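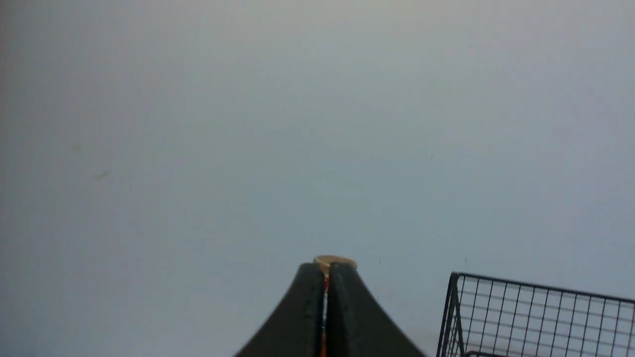

원격조작으로 로봇에게 일을 가르치는 사람에게 가장 자주 쓰는 도구가 뭐냐고 물으면 대개 컨트롤러나 장갑 이야기를 한다. 트리니다드 말라바난(Trinidad Malabanan)은 인내심도 아니고 소프트웨어도 아니고 방석이라고 했다. 그는 물류 자동화 업체 카디소프(Kadisov)의 시연팀에서 하루 대부분을 앉아서 보낸다. 화면에 뜨는 것은 손목 카메라가 보내는 영상이고, 그 영상의 대부분은 회색 바닥이다. 아래쪽에 짙은 회색 손가락 두 개가 끼어들고, 그 끝에 베이지색 동그란 조각이 물려 있고, 오른쪽 구석에 검은 철망 바구니가 걸쳐 있다. "제 직업을 어머니께 설명할 때 이런 화면을 보여 드렸어요. 한참 보시더니 월급은 제때 나오느냐고 하시더라고요."

작업 이름은 '작은 물건 옮기기'다. 집어서, 바구니로 가져가서, 놓는다. 말라바난이 8월부터 기록한 시연은 1438회이고 그중 233회는 버렸다. 버린 이유를 적는 칸이 따로 있는데, 그 칸을 읽는 재미가 쏠쏠하다. '너무 빨랐음', '재채기', '망설임', '망설이는 척함'.

마지막 항목은 설명이 필요했다. "초반에 누비아가, 아니 누리아가요. 누리아 로렌테(Nuria Lorente)요, 이름을 아직도 틀리네요. 학습 쪽을 맡은 사람인데, 제 동작이 너무 매끈하다고 했어요. 실수하고 고치는 장면도 있어야 로봇이 그걸 배운다고요. 그래서 일부러 빗나가 봤는데, 일부러 한 건 티가 나요. 연기력이 모자랐던 거죠."

로렌테에게 따로 확인해 보니 기억이 조금 달랐다. "연기하라고 한 적은 없어요. 위치를 비틀어 놓고 시작하라고 했죠. 트리니다드는 거기에 드라마를 얹었고요." 그는 손목 카메라만 보고 조작하는 방식을 고집한 당사자이기도 하다. 조작자가 방 건너편에서 고개를 빼고 바구니를 넘겨다보면, 로봇에게는 없는 정보를 쓰게 된다. 사람은 보고 움직였는데 기록에는 그 근거가 남지 않는다. "그러면 로봇은 왜 거기서 꺾었는지 모른 채 꺾는 것만 배워요. 저희 회사 신입 교육이랑 비슷하네요."

그래서 조작석은 벽을 보고 있다. 말라바난은 처음 며칠간 거리감이 전혀 없었다고 한다. 손끝에 물린 조각은 윗면과 테두리만 조금 보이고 나머지는 손가락 뒤에 숨는다. 얼마나 깊이 물렸는지는 짐작할 수밖에 없다. "손가락 사이에 가느다란 주황색 줄이 보이잖아요. 저는 그걸로 가운데를 맞춰요. 누가 그러라고 만든 건 아닐 텐데, 저한테는 가늠자예요."

손으로 팔을 직접 잡고 이끄는 방법도 써 봤다. 뫼슬리(Mösli)라는 이름의 옛 장비로 했는데, 팔이 무거워서 오후가 되면 궤적이 눈에 띄게 낮아졌다. 데이터만 봐도 점심시간을 알 수 있었다고 한다. 게다가 카메라 구석에 사람 팔꿈치가 자꾸 들어왔다. "학습된 모델이 팔꿈치를 기다리면 어떡해요. 농담 같죠? 누리아는 그 얘기 할 때 안 웃어요."

조작자는 이제 4명이다. 사람마다 버릇이 달라서, 로렌테는 파일 이름을 가려도 누가 했는지 알아본다고 장담한다. 게프하르트 라이너(Gebhard Rainer)는 놓기 직전에 꼭 한 번 멈춘다. 말라바난은 바구니로 갈 때 필요 이상으로 높이 든다. 학습을 마친 첫 모델은 두 버릇을 다 물려받았다. 높이 들고, 멈추고, 그제야 놓는다.

"회의실에서 다 같이 봤는데 좀 민망하더라고요. 제 걸음걸이를 흉내 내는 조카를 보는 기분이었어요." 고칠 생각은 없느냐고 물었더니 높이는 낮추기로 합의했고 멈춤은 아직 협상 중이라고 했다. 라이너가 자기 멈춤에는 이유가 있다고 주장하는데, 그 이유를 아직 제출하지 않았다.

다음 작업은 뚜껑 닫기다. 말라바난은 뚜껑을 3종 받아 놓았고 제일 쉬운 것부터 하겠다고 했다. 방석도 새로 신청했는데 승인 대기 중이다.

이 사이트는 이용 경험 개선을 위해 쿠키를 사용합니다. 계속 이용하시면 쿠키 사용에 동의하는 것으로 간주됩니다. [동의] [설정 변경]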